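Sorting Habits at the Buvden Recycling Drop-Off
Student project report, Okmont Environmental Studies, spring term
March 8, 2018

1. Introduction

Our project looked at how people in Buvden sort household waste before they bring it to the drop-off on Strand Road. The town switched to separate bins two years ago, and we wanted to know how much still ends up in the wrong place.
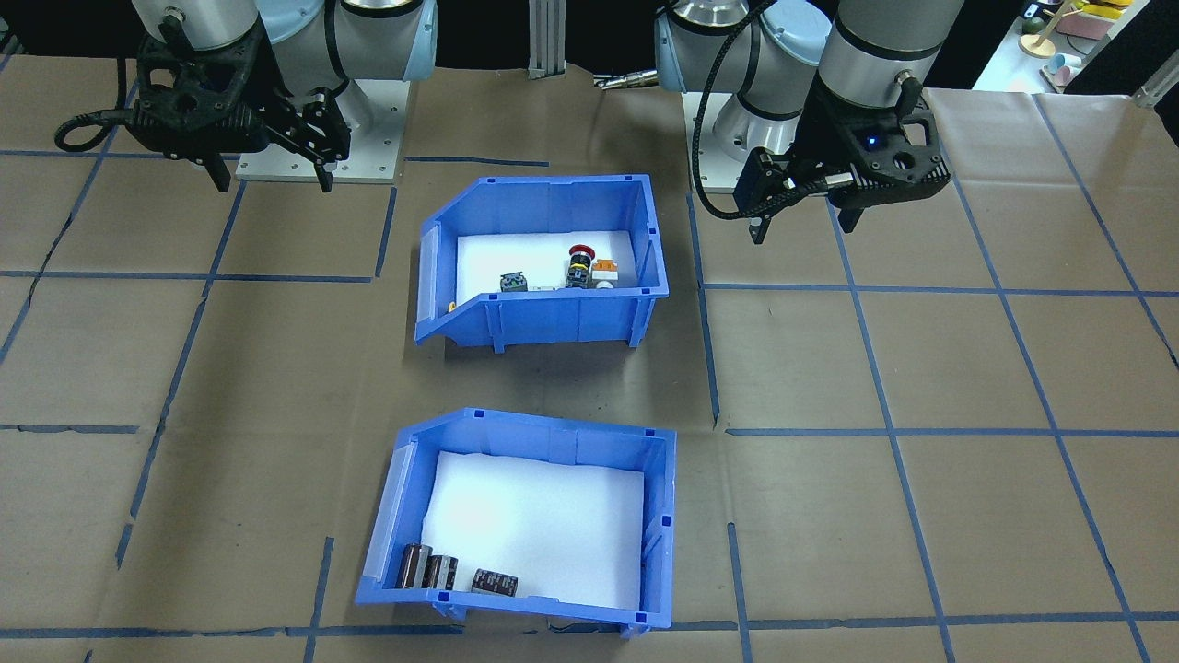
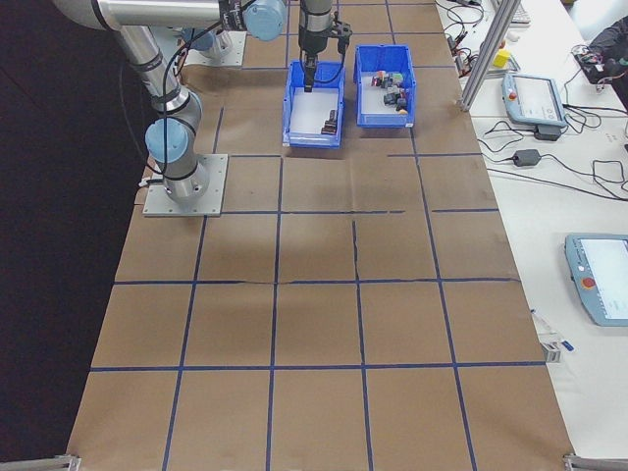

Figure 1. Blue plastic bins on a paper-covered table marked with tape lines (both pictures).

2. Method

We handed out a short survey at the drop-off and at the Tasside grocery store. We got 389 answers. We also checked the contents of 100 bags, with permission from the people who brought them. Each item was put down as paper, plastic, metal, glass or trash. Anything we could not agree on was left out of the results.

The survey had two parts. The first asked what people do with common items such as milk cartons, pizza boxes and yogurt cups. The second asked where they got their information.

3. Results

Most people knew where to put newspapers and glass bottles. Milk cartons caused the most trouble. Many people put them with paper, but the Buvden rules list them under plastic. Pizza boxes were the next problem — the rules say a greasy box is trash, and a lot of them were in the paper bags.

People who had the printed guide on the fridge or near the trash can gave more correct answers than people who said they went by memory. Age did not seem to matter much. Several people wrote that the guide is too long and the print is too small.

4. Problems with the project

The grocery store survey was done in the afternoon only, so we probably missed people who work during the day. The people who let us look in their bags may also be more careful than average. We should have written down the size of each household, and we forgot to put it on the form.

5. Suggestions

The guide should fit on one page and have milk cartons and pizza boxes at the top. We also think the signs at Strand Road should be moved closer to the bins — right now they are by the gate, and drivers go past them.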